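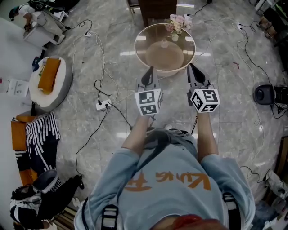 Figure 4.1 Work at a round glass coffee table, seen from above.

Chapter 4
Hours, Overtime and Time Off in Lieu

Chapter contents
4.1 Why hours need a definition
4.2 Contracted hours and worked hours
4.3 Paid overtime
4.4 Time off in lieu
4.5 Annual hours schemes
Key terms
Questions for discussion

After reading this chapter you should be able to separate contracted hours from worked hours, describe the main ways in which an employer can make up the difference, and identify the records that each of them requires.

4.1 Why hours need a definition

Chapter 3 dealt with the rate at which work is paid. A rate has no meaning until it is attached to a quantity, and for most employees that quantity is time. Two employers may offer the same hourly rate and still pay very different amounts for the same working week if one counts the handover between shifts and the other does not.

The usual starting point is the contract. It should state the number of hours the employee is expected to work, the period over which that number is measured, and the days or times at which the hours may fall. Many contracts state the first of these and leave the other two to custom. Custom serves well enough while the same people are in post. It serves badly after a change of manager, a merger or a move to new premises, when what was understood has to be proved.

Three kinds of time cause most of the difficulty. The first is preparation: changing into work clothing, starting up equipment, reading the log left by the previous shift. The second is travel between sites during the working day, as distinct from the journey from home. The third is standby, when the employee is free to do as he or she pleases but must answer a call and be ready to attend. An employer may treat each of these as paid in full, paid at a reduced rate or unpaid, within the limits set by the law of the country concerned. Whichever is chosen should be written down.

4.2 Contracted hours and worked hours

Contracted hours are those the employee has agreed to work. Worked hours are those recorded as having been worked. The difference between them is called the variance, and it may run in either direction. A positive variance means that the employee has worked more than was agreed. A negative variance means that fewer hours were worked, whether through absence or through lack of work to be done.

The reference period is the span over which the variance is calculated. Where the period is a week, a long week followed by a short one produces one positive variance and one negative. Where the period is a month, the two may cancel and no payment falls due. A longer reference period therefore favours the employer whose workload is uneven. It offers less to the employee, who bears the inconvenience of the long week without extra pay, although some staff value the short week that follows.

Case 4A: Stellitz

Stellitz runs a parts warehouse on the edge of Zistosgate with 400 employees on hourly pay. Its contracts set a weekly number of hours but were silent on the reference period. The payroll office worked to the week. The warehouse managers, who drew up the rotas, worked to the month, and told staff that a long week would be balanced later.

The gap came to light in June, when the firm replaced its timekeeping software with a package named Garura. The old system had accepted a manual correction from any supervisor. The new one calculated the variance each Sunday at midnight and passed it to payroll without further approval. Overtime payments rose in the first pay run, though the pattern of work had not altered. Jahangir Wijesinghe, the firm's head of payroll, stopped the automatic transfer and asked for a ruling on which period applied. The firm settled on the week for all existing staff — the reading that cost it more — and offered a four-week period, with a supplement, to new starters.

The case shows two points that recur in this chapter. A rule left out of the contract will be supplied by whoever operates the system. A change of software is also a change of rule unless the settings are checked against the written terms.

4.3 Paid overtime

Overtime is work done beyond contracted hours at the request of the employer or with its consent. Consent may be given in advance or inferred from the fact that the employer knew of the work and accepted the benefit. A policy that overtime must be approved beforehand is sensible, but it does not dispose of a claim if supervisors routinely ignore it.

Overtime may be compulsory or voluntary. It is compulsory where the contract obliges the employee to accept it when offered. It may also be guaranteed, in which case the employer must pay for it whether or not there is work to be done. Guaranteed overtime is hard to tell apart from basic hours, and many employers who inherit such an arrangement convert it into basic hours at the next review.

The premium is the amount added to the basic rate. It is normally expressed as a multiple, such as double time, or as a flat sum per hour. A multiple keeps its relative value when the basic rate rises. A flat sum does not, and needs to be reviewed along with the rate itself. Part-time staff need separate treatment: the contract should say whether the premium begins once their own hours are exceeded or only when they pass the hours of a full-time colleague.

4.4 Time off in lieu

Under a time off in lieu arrangement, the employee takes paid leave equal to the extra hours worked. The cost does not appear in the pay run, and for that reason it is often underestimated. Untaken time is a debt owed by the employer. At Lazarević, a firm of surveyors, balances were carried forward without limit until 2 senior staff gave notice in the same month and asked for theirs to be paid out. The firm now requires time to be taken within 3 months of being earned.

A workable scheme states who may authorise the extra hours, the largest balance that may be held, the date by which time must be taken and what happens to any balance when employment ends. The record should be kept in one place — usually with annual leave — and be open to the employee concerned.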